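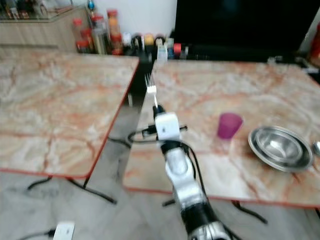

4 Beschaffungsplanung und Kostenstruktur

4.1 Abgrenzung des Investitionsrahmens

Die Beschaffung eines Manipulationssystems für haushaltsnahe Aufgaben lässt sich nicht auf den Kaufpreis des Arms reduzieren. Im Vorhaben Kashindye wurden daher von Beginn an zwei Kostenblöcke getrennt geführt: die Grundausstattung (Arm, Greifer, Steuerung, Verkabelung) und die Ausstattung der Arbeitsumgebung einschließlich Tischen, Geschirr und sonstiger Handhabungsobjekte. Der zweite Block wird in Förderanträgen regelmäßig zu niedrig angesetzt, da seine Einzelpositionen unterhalb der Inventarisierungsgrenze liegen und in der Anlagenbuchhaltung nicht erscheinen.

Abb. 6: Roboterarm mit Greifer vor zwei Tischen mit marmorierter Oberfläche; auf dem rechten Tisch ein Becher aus Kunststoff und eine Edelstahlschüssel.

4.2 Bedarfsermittlung

Grundlage der Bedarfsermittlung war eine Aufstellung von 183 Einzelpositionen, die am Standort Drakevley erhoben und von der Abteilung Finance den Kostenstellen zugeordnet wurde. Für Verbrauchs- und Ersatzteile wurde ein Planungszeitraum von sechs Monaten zugrunde gelegt. Greiferfinger und Leitungen am Handgelenk wurden als Verschleißteile eingestuft und doppelt bevorratet. Bei den Handhabungsobjekten wurde auf handelsübliche Ware zurückgegriffen; die Obergrenze je Bestellung betrug 300 Euro, sodass eine Vergabe ohne Vergleichsangebote zulässig blieb.

4.3 Kauf oder Miete

Für den Arm wurden Kauf und Miete gegenübergestellt. Das Mietangebot der Firma Prullberg schloss die Wartung ein, sah jedoch keine Änderungen am Greifer durch den Nutzer vor. Nach der von Grimshaw vorgeschlagenen Gewichtung (vgl. Abschnitt 2) führte diese Einschränkung zur Abwertung des Angebots. Die Entscheidung zugunsten des Kaufs fiel im November. Offen blieb die Zuordnung der Transportkosten, die in der vorliegenden Rechnung vorläufig der Grundausstattung zugeschlagen sind.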